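Trultness Open Day: Notes From a Wedding Photographer

Posted Dec 4, 2022

I shoot weddings and engagements, mostly within a two-hour drive of home, and I have had my albums made by Trultness for the last few seasons. In October they opened the bindery and print floor to working photographers for a day. I signed up because I wanted to see how the lay-flat books are put together and to ask why my skin tones were coming back a little warm.

Check-in

The line at the front desk moved fast. We were split into groups of 11 and given ear plugs and a paper map. Coffee was in the hallway next to a wall of sample covers. Linen is still the most ordered, then leather. I did not see much velvet, which two of my couples asked for this year.

The print floor

Our guide was Svend Riis, who runs the color department. He started with proofing. Every file that comes in is checked on a calibrated monitor, but only the first spread of each book is printed as a test unless you pay for full proofing. I did not know that. Full proofing adds $39 per album and I will be adding it to my top package.

I asked him about the warm skin tones. He had me pull up one of my engagement sets on his screen and pointed out that I was exporting in a wide color profile that their older press does not handle well. The fix is to export in sRGB or to ask for the newer press on the order form. The box for it is on page two, under shipping.

The bindery

This was the part I came for. Each spread is printed as one sheet, creased down the middle, and glued back to back with the next one. The books then sit under weight overnight. The shop had 708 albums in the building that day, most of them from September weddings. Rush orders skip the line but they do not skip the press time, so a rush book still takes four working days.

If you place faces near the center, leave more room than the template shows. Svend's advice was half an inch on each side of the crease.

The vendor room

Grininix had a table with frames and small presentation boxes. The boxes are nice but the lids on the two I tried were tight. Cultel was showing gallery software for client proofing. It does the same things as what I use now and costs more. I took the brochure.

Lunch and the talk

Lunch was sandwiches. Afterward there was a talk on city engagement sessions by a photographer from the Henríquez studio. She scouts every block on foot the day before and looks for open shade and plain walls. Her sessions run 90 minutes and she stays within a few blocks so nobody has to move a car. She delivers up to 60 finished images. The slides were too dark for the room, but the handout had all of it. 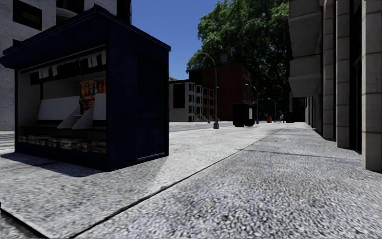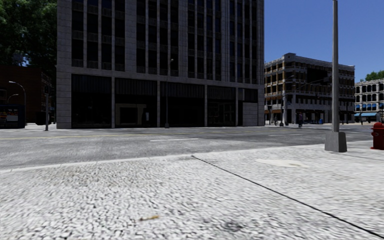 Costs and getting there

The day was free. Parking in the lot next door was $11. Attendees got a code for one sample album at a reduced price, good through the end of the year. I ordered a 10x10 in gray linen.

Would I go again

Yes, if they change the program. The color session alone was worth the drive, and I would have liked another half hour of it in place of the vendor room. Registration for the next one goes out by email to account holders.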